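Troquei o piso da sala (e sobrevivi!)

Faz tempo que eu prometia escrever sobre a obra, e agora que os rodapés finalmente estão no lugar não tenho mais desculpa. Troquei o piso da sala inteira, com as minhas próprias mãos e uma ajuda enorme do Wilfredo Mangubat, meu vizinho de baixo, que já tinha feito o apartamento dele em outubro e topou passar dois sábados ajoelhado comigo.

O piso antigo era uma cerâmica bege que eu detestava desde a mudança. Pensei em arrancar tudo, mas a quantidade de entulho me assustou, e acabei colocando o vinílico de encaixe por cima, com uma manta fina por baixo. Escolhi a linha Butwood, da Torvik, num tom claro, e gastei 2.080 reais com o material todo. A manta saiu por 300, já incluída nessa conta.

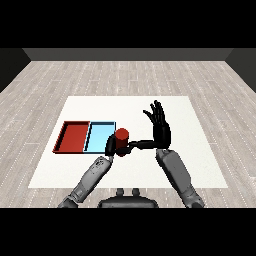
A parte que mais me deu trabalho foi o nivelamento. Os rejuntes eram fundos e tinha um canto perto da varanda que afundava 6 milímetros (medimos três vezes, porque eu não queria acreditar!). Passei a massa niveladora numa noite, esperei secar até o dia seguinte, lixei, aspirei, e ainda assim o Wilfredo achou um calombo com a régua. Lá fui eu lixar de novo.

Depois disso, que delícia! As réguas encaixam com um clique gostoso e a sala vai aparecendo fileira por fileira. Comecei pela parede mais comprida, deixei a folga de dilatação com uns calços de plástico e fui desencontrando as emendas. Errei o corte em volta do batente da porta, claro, e perdi duas réguas até resolver fazer um molde de papelão. Saiu perfeito na primeira!

Para quem for tentar: comprem uma joelheira boa. A minha custou 20 reais e no fim do primeiro dia eu já estava apaixonada por ela.

Agora estou de olho no banheiro. A torneira pinga, o armário está empenado e já ando namorando uma bancada da Resness. O Wilfredo ainda não sabe, mas vou bater na porta dele com um bolo de fubá na semana que vem.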